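Chapter 6
Rules for the Shared Work Table 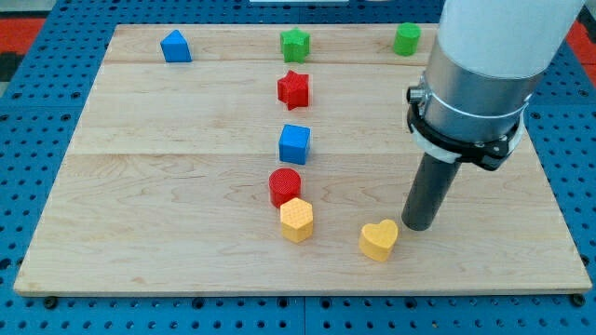 Most accidents and most bad results with small robot arms begin before the arm moves. A block is left in the wrong place, a tool is changed and the new length is not entered, or two people each believe that the other one has checked the stop button. For this reason the present chapter comes before the chapters on motion planning and contact. The student who wishes to go directly to programming should first read sections 6.1 to 6.4 and do the table check in section 6.5 with a partner.

We use the word "rule" for something that must be followed each time, and the word "practice" for something that a good laboratory does but may adapt to its own conditions. A standard is a third thing. It is a written agreement, made outside the laboratory, and it usually says what must be reached and leaves open how to reach it. The three are often mixed in daily speech. A student says "the standard does not allow it" when in fact it is only a rule of the room. This mixing has a cost: when a room rule is believed to be a standard, people are afraid to improve it.

What you will learn in this chapter

How to divide a table into zones and mark them
How to choose a speed limit for tasks in which the tool touches or pushes objects
What must be written down when the tool is changed
How to write a task record that another group can repeat
When to stop, and who may start again

Before you begin

You should be able to move an arm by hand guiding and by the control pad, and you should know the terms base, link, wrist, and tool center point from Chapter 2. If you have skipped the exercises on coordinate frames, please go back to them. Section 6.3 can't be followed without them.

6.1 Why a tabletop task needs rules

Pushing colored blocks on a board looks like a harmless task. The pieces are light, the tool is a plain rod, and nothing is cut or heated. Many students therefore ask why they must follow almost the same procedure as for a heavier cell. There are two answers.

The first is about people. An arm doesn't know that the task is small. The same motors that push a plastic star across a board can also press a hand against the table, and the force depends on the speed, the moving mass, and the limits set in the controller. A rounded tool end lowers the danger of a cut, but it does not remove the danger of being trapped between the tool and a hard surface. We must judge the whole installation together: arm, tool, table, objects, and the way people come near to it.

The second answer is about data. In a pushing task the result depends on many small conditions, such as the friction of the board, the height of the tool above it, and the order in which the pieces were put down. If these are not controlled, two runs with the same program can't be compared. At the Toltness teaching laboratory, where the exercises of this book were first tested, the groups collected 323 runs in one term. When the records were reviewed, 51 of them had to be put aside. In most of these cases the arm had worked correctly, but the start condition was not written, or it was written in a way that only the author could understand.

So the same habits serve both purposes. A group that keeps a clear table is also a group that can repeat its own work in September, after the summer has passed and half of its members are new.

6.2 Zones of the table

We divide every work table into three zones. The work zone is the area in which the tool may touch objects. The reach zone is all the space that any part of the arm can enter, including the elbow, which students often forget because they look only at the tool. The free zone is what remains, and it is the only place for notebooks, cups, and elbows of the human kind.

The border of the work zone should be something physical whenever this is possible. A board fixed to the table is a good border, because its edge can be seen from every side and it stays in the same place from one day to the next. Tape is acceptable for a short project. A border which exists only in the software is not enough, even if it is correct, as a visitor can't see it.

Rule 6.1. No hand enters the reach zone while the arm is enabled, except in hand guiding mode.

Rule 6.2. Pieces are set out with the arm in a stopped state, and the person who sets them out is the person who gives the word to start.

Rule 6.3. The software limits of the work zone are set inside the physical border, never on it. In this book we keep a margin of 80 millimeters unless the exercise says otherwise.

Rule 6.2 is the one most often broken. Typically one block has turned a little, and somebody reaches in quickly to correct it. It is better to lose the run. Write "piece moved, run stopped" in the record and begin again.

A note on the exercises

The exercises use the Akotix controller, but the rules don't depend on it. Readers who work with the Tiris teaching kit will find that its menus have other names for the same settings, and a table of these names is given in the appendix. For all pushing tasks in this chapter, set the tool speed limit to 200 millimeters per second before the first trial. Lower values are always permitted. A higher value needs a written risk assessment, and the Escobar form at the end of the chapter can be copied for this purpose.

Keep the form in the same folder as the task record. In section 6.3 we will fill in both of them, beginning with the length of the tool.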